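# Perguntas frequentes sobre o Flalon 3

*Atualizado em terça-feira, 12 de março de 2019*

Desde que publicámos a nossa análise ao Flalon 3, a caixa de correio não parou (e ainda bem!). Juntámos as dúvidas que mais se repetem e respondemos a todas com o telemóvel na mão. Se a sua pergunta não aparecer, escreva-nos, que vamos acrescentando.

## O Flalon 3 já está à venda em Portugal?

Está, e em duas versões. A Enirville, a marca que o fabrica, vende-o na sua loja online e também através da cadeia Ersoy, que o tem exposto em quase todas as lojas. Vale mesmo a pena lá ir pegar nele antes de decidir, porque a traseira arredondada muda muito a sensação na mão e nenhuma ficha técnica consegue explicar isso.

## Quanto custa?

A versão base fica por 300 euros. A outra, com mais armazenamento e mais memória, custa um pouco mais e o preço varia de loja para loja, por isso compare antes de comprar. Na nossa opinião a versão base chega perfeitamente para quem usa o telemóvel para mensagens, mapas, fotografias e uma série ao fim do dia.
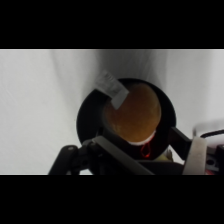
Atenção só a uma coisa: a versão base não traz auriculares na caixa. Traz carregador, cabo, uma capa transparente (bem melhor do que o costume) e a chavinha para abrir a gaveta do cartão SIM.

## A bateria aguenta um dia inteiro?

Aguenta! São 3000 mAh, um número que não impressiona ninguém no papel, e também nós torcemos o nariz quando o vimos. Mas o ecrã gasta pouco e o sistema está muito bem afinado. Nos nossos dias normais saímos de casa de manhã e chegámos à hora de deitar ainda com carga. Com GPS ligado e jogos a conversa é outra, e aí convém levar um carregador portátil.

## Tem carregamento rápido?

Tem, com o carregador que vem na caixa. Com carregadores de outras marcas o telemóvel carrega na mesma, mas mais devagar. Carregamento sem fios não há em nenhuma das versões.

## E a câmara, é tão boa como dizem?

De dia, adorámos. A câmara principal tem 16 megapíxeis, foca depressa e as cores saem naturais, sem aquele verde fluorescente nas árvores que vemos em tantos telemóveis deste preço. O modo retrato falha às vezes no cabelo encaracolado e nos óculos, mas com pessoas quietas e boa luz dá fotografias que apetece imprimir.

De noite perde detalhe. Há um modo noturno escondido no menu «Mais», que pouca gente descobre, e melhora bastante as fotos de rua. Tem de manter a mão firme durante uns segundos.
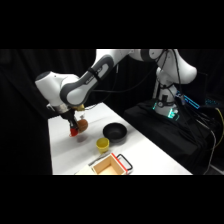
No vídeo, a estabilização só funciona em Full HD. Se mudar para 4K ela desliga-se sem avisar, e já recebemos várias mensagens de leitores a pensar que tinham o aparelho avariado. Não têm, é mesmo assim.

## Posso usar dois cartões SIM e um cartão de memória ao mesmo tempo?

Infelizmente não. A gaveta é híbrida: ou dois SIM, ou um SIM e um cartão microSD. Quem precisa de dois números e guarda muita música no telemóvel deve olhar para a versão com mais armazenamento.

## Ainda tem entrada para auscultadores?

Tem sim, na parte de baixo, ao lado da porta USB-C. Ficámos tão contentes!

## Que versão do Android traz? Vai ser atualizado?

Sai da caixa com Android 9 e com a interface Flirnumell por cima. É leve, rápida e tem poucas aplicações instaladas de origem (e quase todas se podem apagar). A Enirville prometeu uma atualização grande da interface para agosto, com modo escuro em todos os menus e gestos novos. Quando chegar, instalamo-la no nosso e contamos como correu. 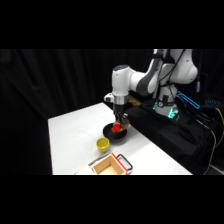
Entretanto, as correções de segurança têm chegado com regularidade. Para ver se tem alguma à espera, abra as Definições, entre em «Sistema» e toque em «Atualizações». Faça-o ligado ao Wi-Fi.

## É resistente à água?

Não tem certificação. Uns pingos de chuva não nos assustaram, mas não o leve para a piscina nem o pouse na borda do lava-loiça.

## Comprei e arrependi-me. Posso devolver?

Nas compras feitas online tem 14 dias para devolver sem dar explicações. Na loja física depende da política de cada vendedor, portanto pergunte ao balcão antes de pagar e guarde o talão.

## Venho de um Flalon 2. Vale a pena trocar?

Se o seu Flalon 2 ainda está rápido e a bateria não se queixa, pode esperar sossegado. As diferenças que mais notámos foram o ecrã, muito mais legível ao sol, e o leitor de impressões digitais, que finalmente acerta à primeira. Para quem tira muitas fotografias a mudança já se sente a sério, e foi por aí que nós nos deixámos convencer.

## As capas do modelo anterior servem?

Não servem. O Flalon 3 é um pouco mais alto e os botões de volume mudaram de lado.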